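2011年7月，赛季结束第三周，写点东西，趁火还没消。

先说事。Mustby俱乐部上周宣布，下赛季起二队解散，三队并进青年组，理由是"集中资源"。集中资源。这四个字我看了五遍。一家社区橄榄球俱乐部，打的是地区第三级别联赛，主场看台一侧还是土坡，突然讲起话来像上市公司。

我在这个俱乐部踢了六年二队，打右翼，后来打不动了改边线服务。所以我不中立，先讲明白。谁要找中立的，去看联赛官网。

很多人第一反应是：二队有什么用？每个主场那么几个人看，输多赢少，球衣是一队穿剩的，号码还不全。去年客场打Skisach，我们凑了十四个人，对面借了我们一个。那孩子还过线达阵了，达的是我们的阵。回来的车上大家笑了一路，教练也笑。这种球有什么用，我确实说不出一个能写进年报的用处。

但是你看看一队现在的首发。前排两个支柱，都是二队上来的。九号，二队。替补席上那个谁都喜欢的大个子，在二队待了整整三个赛季，第一年连并列争球的脚位都站不对，每次塌都是他那边塌。要是按现在这个"集中资源"的办法，他第一年秋天就回家了，这会儿大概在打羽毛球。

橄榄球不是十八岁就能看准的运动，尤其前锋。身体长开得晚，脑子开窍得更晚。青年组到一队中间隔着一道沟，二队就是垫在沟里的那块板。板子难看，踩上去晃，可你把它抽走，孩子们就得跳。跳得过去的有几个？

再说钱，因为他们一定要说钱。

俱乐部公布的数字是二队一年净支出1,000镑出头……不对，公告原文写的就是1,000镑，我别添油加醋。1,000镑。大巴、裁判费、洗球衣、赛后那顿香肠土豆泥，全在里面。同一份公告再往下翻两段，一队夏天要签一个外援，房租由俱乐部出。房租多少没写。我就不替他们算了，你们自己租过房子。
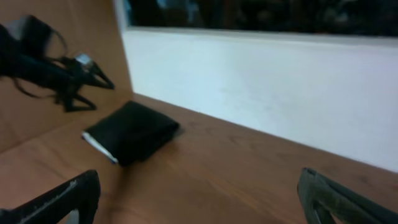 会费这点事，最后都落在钱包上。

有人讲外援能带成绩，成绩能带赞助。Balogun不就是这么升上去的吗。好，说Balogun。他们确实升了，两年升两级，那两年风光得很，客场球迷坐满一辆大巴。然后呢？主赞助商撤了，外援走了，十一月客场打联赛，首发里有个四十四岁的人，本来是去送水的。因为底下没有队了，早两年就砍光了。第三年连降，现在在哪个级别我都得查一下。

我不是说签外援就一定是这个下场。Riku Sakai来我们这儿那年，是我见过最好的一笔引进，没有之一。他打十号，个子小，踢球准得吓人，可我记得最清楚的是他周四晚上。一队练完他不走，留下来陪二队练传接，下雨也留，一个一个纠正手型。中文英文日文都没用，就用手比划，加一句"again"。again，again，again。那年二队赢了6场，我在的六年里最多的一年。

所以问题不在外援，在于外援来了以后，身边有没有一群可以教的人。你把二队砍了，Sakai那样的人周四晚上陪谁练？练完洗澡回家罢了。

说到周四。俱乐部的公告里有一句，说二队球员可以"继续参加周四的开放训练"。写这句话的人大概没有周四来过。训练是为了周六。没有周六，谁会在零下的晚上开四十分钟车过来趴在泥里做护球？头两周会来，第三周孩子发烧，第四周加班，第五周就不好意思来了。业余运动员不是被开除的，是一点点散掉的，散的时候连个电话都没有。

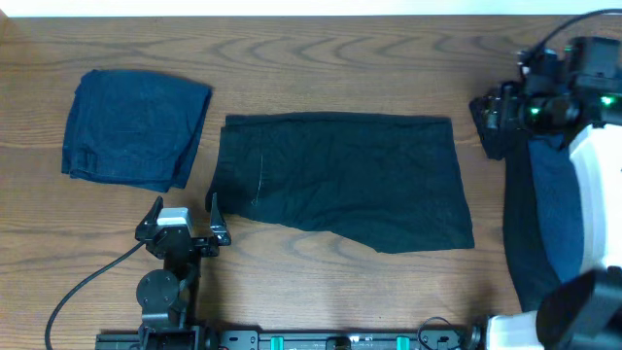

散掉的还不只是球员。二队的家属看球，二队的家属在小卖部烤面包，二队的老家伙退下来当裁判、划线、开车。咱们俱乐部现在主场划线的人，从前打二队八号。青年组那三个带队的，两个打过二队。把这些人和1,000镑放到一起算，我数学不好，也觉得不太对。

一队的朋友别生气，我没有说你们不干活。你们练得比我们苦，伤得也比我们重。可是一队队员退役了，多半是伤退，伤了心也伤了膝盖，好几年都不愿意再往球场边上走。二队的人不一样，二队的人赖着不走。赖着不走的人才撑得起一个俱乐部。

还有个说法，讲得比较客气，说现在愿意打球的人少了，凑不齐两支队，合并是无奈。这个我承认有道理。去年12月有连着三个周六我们凑不齐人，两场改期，一场直接判负。判负那天我气得在更衣室踢了垃圾桶，脚趾肿了一礼拜，活该。

可是凑不齐人，原因得找一找吧。去年秋天比赛时间从下午两点改成中午十二点，谁改的？给一队腾场地做赛前热身。十二点开球，上早班的来不了，送孩子学游泳的来不了，一下子没了5个人，这5个人我叫得出名字。之后又把二队的更衣室换到集装箱那边，热水时有时无。之后大巴没了，改成自己拼车。每一件都不大，每一件都有理由。一年下来，哎呀，人怎么少了。

你把花盆端到柜子后面，隔三岔五忘了浇水，然后宣布这花品种不行。我妈就这么养花，我妈起码不发公告。

Tulla的办法我觉得值得看看。他们比我们还小，镇上人口也少，前年跟邻镇合组了一支二队，两家轮流出主场，球衣一半一半，丑得要命，一半绿一半橘黄。名册上有20个人，不多，可是每周六都能开球。裁判费对半分。两家的年轻人混着打，打完各回各家争一队位置。我问过他们的人难不难管，说难，天天吵，为开球时间吵，为赛后吃什么吵。但球在打。

我们跟Skisach隔多远？二十五分钟车程。他们二队也缺人，去年借我们人那次就知道了嘛……不，是他们借了我们的人，对，我们十四个还让他们借走一个，剩十三个。现在想想真是疯了。但这不正好说明两家能凑吗？打过电话没有？我问了，没打过。公告发出来之前，没有任何人给Skisach打过一个电话。

这就是我最生气的地方。解散一支五十多年的队伍，事前没问过队里的人，没问过隔壁，连二队教练都是从网上看到的。他周三晚上还在给大家发季前体能计划，周四早上公告就挂出来了。那份计划我还留着，第一周跑坡，第二周跑坡，第三周还是跑坡，老头没什么创意。可他是认真的。

有人会说，你们二队的人就是感情用事。是啊。不感情用事，谁会自己掏会费、自己掏油钱、周日早上下不了楼梯，图个地区第三级别的预备队比赛？整个业余体育都是靠感情用事转起来的，从市里到镇上，哪项都一样。把感情从账上划掉，剩下的那点东西，真不值1,000镑。

我也想过是不是自己老了，看什么都不顺眼。可能吧。规则一年一变，我现在看争球都得等重播才明白裁判吹的什么。年轻人要看成绩要看视频要看数据，我理解，我女婿就是，手机里装着每场的跑动距离。成绩重要，我没说不重要。一队升级那年我在土坡上喊到失声，第二天上班一个字都说不出来。

但升级那年的一队，替补席上坐了四个二队的人。第七十一分钟拿下那个制胜达阵的，也是那天中午才接到电话，说有人拉伤了，你带上球鞋过来。他过来了，因为他本来就在，在隔壁场地刚打完二队半场。明年再有人拉伤，这个电话打给谁？

我的要求很简单，三条，写在这里，理事会要是有人看见就当收到了。

先把决定搁一年。一年不会死人，1,000镑我们自己凑，会员里已经有人开始登记了，我报了名。

开球时间改回两点。一队热身去副场，副场草是差点，热个身够用了。

给Skisach打电话。这个礼拜就打，别等到季前。人家也在排下赛季的赛成，再晚就报不上名了。

如果这三条都做了，明年还是凑不齐人，那解散我没话讲，我自己去把二队那块木牌子摘下来。牌子上最后一行还空着，本来是留给今年最佳球员的，没颁，宴会也取消了。

季前训练照理是下个月第一个周四，晚上七点。体能计划上是这么写的。我会去，带球，鞋钉换了新的。来几个人算几个，坡就在停车场后面，没锁。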